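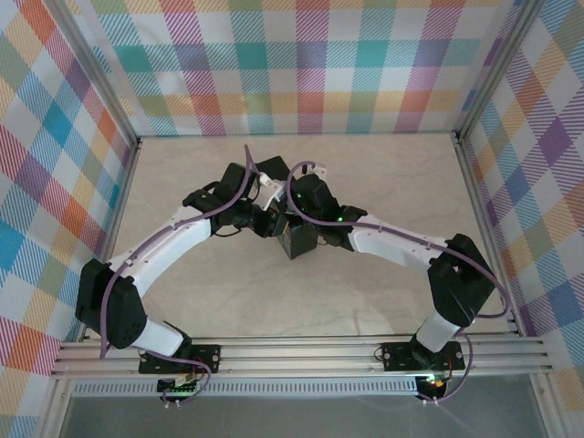

Small Things and Where They Live
Speaker notes, Trestham Public Library, 08/10/2023

Slide 1. Welcome, phones off, talk runs until the coffee is ready. Say name. Thank Indrek Adomaitis for the projector.

Start with the problem. Most homes have a place for coats and a place for plates. Few have a place for a single key, a postcard you like, or a puzzle somebody gave you. These end up in one drawer in the kitchen. Ask who has a drawer like that. Wait for hands.

Slide 2. The Doludum drawer count. We emptied the drawers of one apartment building in January and wrote down what was in them. 927 items in all. Do not read the list out. Mention that batteries came first and keys second. If asked, the building is on Bandara Street and the tenants agreed to it.

Slide 3. Flat things and block things. Pause here. 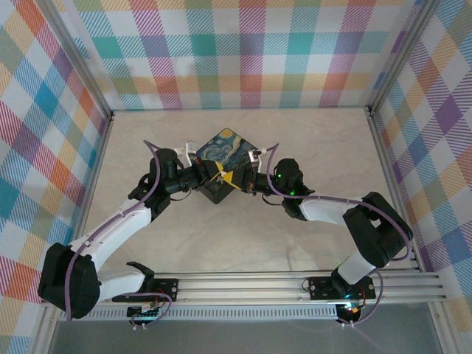
Flat things get lost under block things, and block things get left out because they won't stack. That is the main reason a drawer fills up unevenly. People put the cards in first, then a tape measure, a toy, a lighter, and the cards are never seen again. Take a dark cube and a square card with a swirling blue and yellow painting on it, like a night sky full of stars. The card can rest on the cube for an afternoon, tipped up on one corner, but it won't stay there in a drawer you open every day. Flat things go upright, in a narrow box, with the picture side to the front. Block things go in a tray with a low edge. Pass the sample tray to the left side of the room first.

Skip the slide on labels if we are past the half hour.

Slide 4. Keys. Two rules only. Every key goes on a ring, even the one you think you will use tomorrow. Any key nobody can match to a lock goes in an envelope with the month on it. Show the envelope. Click once more.

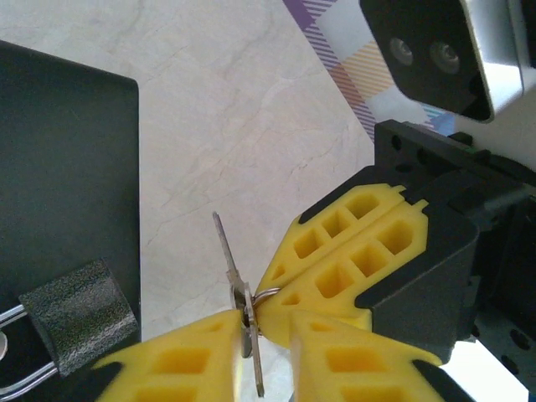 Orvokki Nurmi wrote to me after the last talk and disagreed with the envelope. She said a year is too long, that an unmatched key should be tried in every lock in the house on the day it is found, and that after this it can go. She also said hooks beat bowls. I agree on the hooks. On the envelope I still say a year, and a shed or a bike lock is usually what proves me right.

Slide 5. What to buy. A shallow tray, a box for cards, four hooks. The handout has sizes. There are 500 printed, take two if you want.

Questions. Repeat each one into the microphone. Leave the trays on the front table until closing.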